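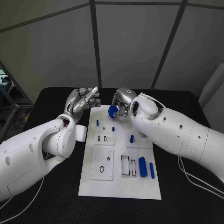 Workon two-arm bench, right hand holding a disk over the Cemau task board.

Workon Cable Retention Kit 632
Made by Forsberg for the Workon two-arm bench
Stock item, ships from Pirnham

Overview

Kit 632 replaces the hand cable and the cable clips on one arm of a Workon bench. It was released after a fault in which the hand lost its signal during a move and stayed closed on the part it was holding. If your bench has shown fault H4 ("hand link lost"), read the safety section before you run it again. The kit is sold per arm. A full bench needs two.

What went wrong

The first customer report came in November. A bench was running a peg and slot routine on a Cemau board. The right arm reached across to the far corner of the board, the hanging part of the hand cable caught on the table edge, and the connector at the wrist was pulled partway out. The hand stopped responding and held its last grip. The arm did not stop. It finished the programmed move with the part still held, pressed the part against the board, and tripped on overload.

No one was hurt. The board plate cracked and two finger joints had to be replaced.

We repeated the fault in the Pirnham workshop on the same arm and cable layout. There were two causes:

The original cable leaves a long free loop under the forearm. On wide reaches the loop can drop to table height.

The arm controller in software before 4.2 logs a lost hand link but does not treat it as a stop condition.

The kit fixes the first cause. The second needs the software update, which is a free download from your Workon account. Fitting the kit without the update leaves the arm able to move with a hand that is not responding, and we don't consider the repair complete until both are done.
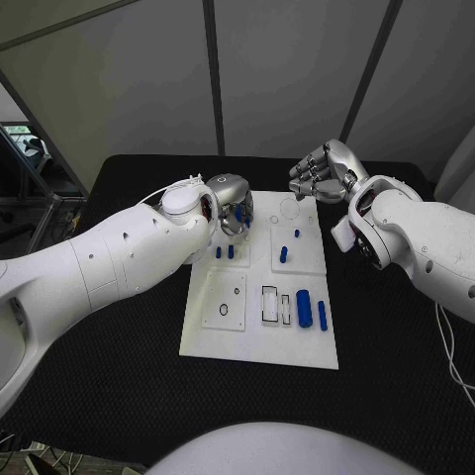 The left arm has the same cable routing and should be treated the same way, even if only the right arm has given trouble. Of the benches returned to us with H4 in the log, most had it on the right, but the connector is the same part on both sides and shows the same wear. Small parts make the fault harder to notice. A hand that has lost its link while closed on a short peg looks much like a hand that is working, and the operator may not know until the next release command fails.

Safety: benches not yet repaired

Do not reach in to free a part from a closed hand while the arm is powered. A partly seated connector can make contact again when it is moved, and the hand will then carry out the last command it receives.

If a hand stops responding:

Press the emergency stop.
Switch off at the main isolator and wait 60 seconds for the hand drive to discharge.
Support the part if it is heavy or could roll.
Open the fingers by hand, starting with the thumb. Do not lever them with a tool.
Check the wrist connector and the cable jacket before restoring power.

Until the kit is fitted, keep arm speed at 30 percent or lower and clear any routine that reaches past the far edge of the board. Taping the loop to the forearm is not an approved repair. We have had two cables back with the jacket split where tape stopped them from flexing at the wrist.

What is in the kit

Hand cable, 1000 mm, with locking wrist connector
Forearm clips and screws
Wrist strain relief bracket
Replacement connector seal
Printed fitting sheet

Tools are not included. You will need a 2.5 mm hex key and a small flat screwdriver.

Fitting

Allow 30 minutes per arm. Power must be off at the isolator for the whole job.

Move the arm to the service position before you switch off. Remove the old cable from the wrist first, then from the shoulder end. Fit the strain relief bracket to the two existing holes at the wrist. Connect the new cable and turn the locking ring until the yellow line is covered. Work back along the forearm, pressing the cable into each clip. There should be enough slack to let the wrist turn through its full range and no more. Any spare length goes at the shoulder.

With power restored, run the hand check from the service menu, then jog the arm slowly to each corner of the table and watch the cable. If it touches the table at any point, move slack toward the shoulder and repeat.

Do not reuse the old clips. They fit the new cable loosely and will let go of it.

Compatibility

Fits all Workon two-arm benches with the silver-grey jointed hands. Does not fit the single-arm bench or benches with the older two-finger gripper, which use a different connector and are not affected by this fault.

Cemau boards need no change. If a plate was cracked by an overload, order the plate on its own from the Cemau spares list. Check the remaining plates for lifted corners before you use the board again, and discard any peg with a flattened end.

Warranty and returns

Benches under warranty receive the kit at no charge. Have the bench serial number ready and say whether H4 appears in the log. Out of warranty, the kit can be ordered in the usual way under part number 632.

Please send the removed cable back in the bag supplied, with the arm side marked on the label. Forsberg is still inspecting returned connectors, and a cable that has never faulted is as useful to them as one that has.

Finger joints damaged by an overload are handled as a separate repair. Send the whole hand, not loose joints.

Related items

Wrist connector seal, pack of five
Cemau board plates
Workon software 4.2 release notes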